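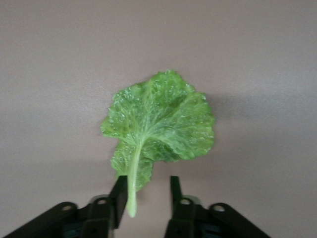 Figure 4. Wrist-camera view of a leaf with its midrib between the open fingers of the Flanby gripper.

4.2 Leafy produce

The Flanby is sold by Prarnell as a bolt-on kit: a two-finger linkage gripper, a wrist camera and a licence for the Kirerach grasp software. We tested the kit as supplied, with no change to the fingers or the default settings. Leafy produce was the hardest of the item classes, as the blade is wide and uneven while the part that can safely be gripped is narrow. The software therefore aims for the midrib, which is much paler than the blade (Figure 4) and can be separated by colour alone.

We ran 204 trials on single leaves. A grasp was scored as good if the leaf was lifted, held and released with no tear longer than the finger width. By this measure 79 per cent of trials were good. Of the failures, most were early closures in which one finger caught a lower lobe of the blade - a fault also noted for the older Major fingers in Section 3. Lowering the closing force to 67 per cent of its default reduced bruising but led to more drops.

The kit manual gives no guidance on force for soft produce. The value has to be set by hand in the configuration file, and it returns to the default after each software update.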